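Hilo sobre el fondo de estabilización de Chala, ahora que el consejo provincial ha publicado las cuentas. Lo escribo por partes porque el documento es largo y está mal ordenado.

1/ Chala vive de una sola mina, la de Groltlow. Cuando el mineral estaba caro, la provincia recibía un canon que multiplicaba su presupuesto ordinario. Con ese dinero se asfaltó, se contrató personal y se abrieron oficinas en casi todos los distritos.

2/ El fondo se creó por ordenanza en esos años. La regla era sencilla: una parte del canon se guardaba y solo podía tocarse si los ingresos caían dos ejercicios seguidos.

3/ La regla se modificó tres veces. La primera permitió usar el fondo para obras "urgentes". La segunda dejó que el ejecutivo definiera qué era urgente. La tercera quitó el informe previo de la contraloría local.

4/ Resultado: cuando bajó el precio, el fondo ya estaba comprometido. Lo que figura como saldo son en buena parte préstamos a la empresa provincial de agua, que no tiene con qué devolverlos.

5/ El caso de Lanance es el más claro. Se le prometió un hospital con cargo al fondo. Hay terreno, hay expediente y hay un cartel. La partida se anuló en junio, sin debate en el pleno.

6/ Los alcaldes de distrito protestaron, pero su margen es pequeño. Dependen de transferencias que la provincia reparte a discreción, y quien vota en contra suele cobrar más tarde. Eso no está escrito en ninguna norma. Se ve comparando las fechas de los pagos con las actas.

7/ Luego está el empleo. La provincia tiene 1000 contratos temporales que vencen a fin de año. Muchos se firmaron antes de las últimas elecciones y se renovaron después. Recortarlos tiene un coste político evidente, y mantenerlos obliga a endeudarse.

8/ El consejo ha encargado un plan de ajuste a la consultora Manville. Propone subir tasas, fusionar oficinas y congelar plazas. Del reparto entre distritos no dice nada - y es ahí donde está el conflicto.
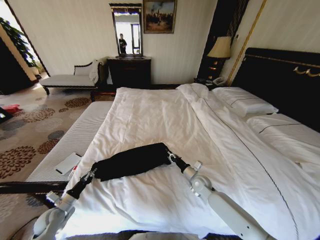

9/ Qué se vota ahora. El pleno tiene que aprobar o rechazar el plan entero, sin enmiendas. La oposición pide separar la parte fiscal de la laboral. El ejecutivo contesta que no hay tiempo.

10/ Mi opinión: antes de discutir recortes habría que recuperar la regla original del fondo y el informe de la contraloría. Si no, el próximo ciclo de precios altos se gastará igual que este.

11/ Las actas y la ordenanza con sus cambios se pueden pedir en el registro provincial. Tardan, pero las dan - a mí me llegaron incompletas y tuve que reclamar los anexos.

12/ Cuando salga el resultado de la votación lo añado a este mismo hilo.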